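Notes for the Ustholm talk, May 30, 2025
Two needle drivers on the suture pad: what we compared and what we'd do again
Speaking time 25 minutes, questions after

Opening

Say thanks, say where we're from (Grasbridge, the small lab on the second floor, bench robotics only). Nothing in this talk went near a patient or an animal. Everything was done on practice pads.

The question we set ourselves was narrow. We had two needle drivers that fit the same wrist. Did it matter which one we used for plain interrupted stitches, and if it did, where in the stitch did it matter? We also changed controller halfway through, so there is a second comparison in here. I'll keep the two apart as well as I can.

Slide 2: The drivers

Call them the Habte jaw and the Pemance jaw. People in the room will know one or the other.

Habte: slender, fine tooth pattern, closes quickly. Pemance: a bit wider at the tip, coarser pattern, more closing force for the same cable tension. Both run on cables, so both go slack over time and both need re-tensioning. If someone asks about cost, say we were lent one and bought the other, and take it up over coffee.

Don't spend more than a minute here. The last time I gave this I spent five and had to rush the failures.

Slide 3: The task

Pad of synthetic skin, shallow straight cut, curved needle, black thread. Place a stitch, tie it, trim it, move along. Marker lines are drawn on the pad by hand before a run. We use them to line up the pad and to check whether it has crept.

One trial is one stitch, from picking up the needle to letting go of the trimmed tail. We ran 419 trials on the Habte jaw and 229 on the Pemance. The numbers are uneven because the Pemance arrived in January, well after we'd started. Say this before somebody asks.

Pads get reused until the cut starts to gape by itself. We turn them round to get at fresh surface, so writing on a pad may be any way up.

Slide 4: Needle handling

Main result. With the needle, the wider jaw was better. It held the curve at the angle we'd asked for, and the needle rolled less as it went in. With the Habte jaw the needle would turn a little on entry and come out off the line, and the operator or the script had to correct for it.

The difference was clearest on the first bite and much smaller on the second. We think the pad has already been pulled into shape by then. We haven't tested that, so say "we think".

Show the plot, leave it up, let them read it. The two bars on the left are needle roll. The two on the right are exit error. Lower is better in both.

Slide 5: Thread handling

Here it goes the other way. The slender jaw was better with thread, particularly short tails. Getting hold of a short tail lying flat on the pad is the hardest thing we ask the system to do, and a wide tip pushes it away or takes a pinch of pad with it.

Both jaws fray the thread. The Pemance does it faster because of the coarse pattern. After a few grasps in the same place the end opens up into separate fibres, and then it catches on everything. We now cut the end back between stitches.

Mention loose strands. With long thread you end up with loops lying across the work, over the wrist, round the other tool. Neither jaw does anything for that. It's a planning problem, and our planner doesn't model thread at all.

Slide 6: Controllers

Old controller: position only, with a fixed closing distance for the jaw. New controller: position plus a limit on cable tension, updated every 2 milliseconds.

The new one stopped us crushing thread. It made no difference we could measure to needle roll. It did make knot tying slower, as it backs off when the tension rises, and tightening a knot is a rise in tension. We raised the limit for that step and got most of the time back.

Be clear that the Pemance was only ever run on the new controller. Anyone comparing the two jaws across the whole set is comparing controllers too. The plots on slides 4 and 5 use the new controller only, for both jaws.

Slide 7: Camera

Short one. A single fixed camera over the pad, strong light in the middle, dark at the edges. Focus is set on the pad surface, so whichever tool is held above it goes soft. That's fine for judging stitches and poor for tracking the upper tool.

Polished metal gives highlights that the detector takes for needle. We tried a matt spray on the wrist and it came off on the pads. We then turned the light down, which cost us the thread in the corners. The current setting is a compromise, and I'd like to hear from anyone with a better one.

We kept around 2000 stills with hand labels for needle, thread and knots. Labelling thread was slow work. Where strands cross, two people will disagree about which one goes on top, and we kept both answers.

Slide 8: What went wrong

Dropped needles, mostly at handover between the arms. Stitches placed too close together, so that one knot sits against the next. That one is down to us: the spacing was set from the last knot instead of from the last entry point, and knots don't lie where you expect. Fixed in the current script.

Cable slack crept in over a session. We checked at the start and end of the day. We should have checked every pad.

Slide 9: What we'd use now

Pemance on the arm that drives the needle, Habte on the arm that handles thread. We've only just begun running it that way, so there are no figures, and if pressed say so and stop there. The tools swap roles during tying, and that may undo some of the benefit.

Next jobs: spacing by entry point on curved cuts, a thread model for the planner, a second camera set lower down.

Leave the last slide up during questions. Contact address is in the footer. Pads and jaws are on the side table for anyone who wants to handle them.

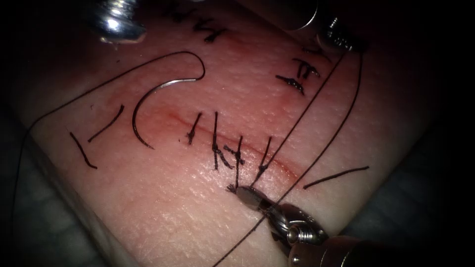
Likely questions

Why not one custom jaw? We drew one. The wide part got in the way of the narrow part.

Is the data available? The stills and labels are, on request. The trial logs need cleaning up first, as the early ones have no controller version in them.

Would it hold on real tissue? We don't know. The pad is stiffer and dry, and it doesn't move.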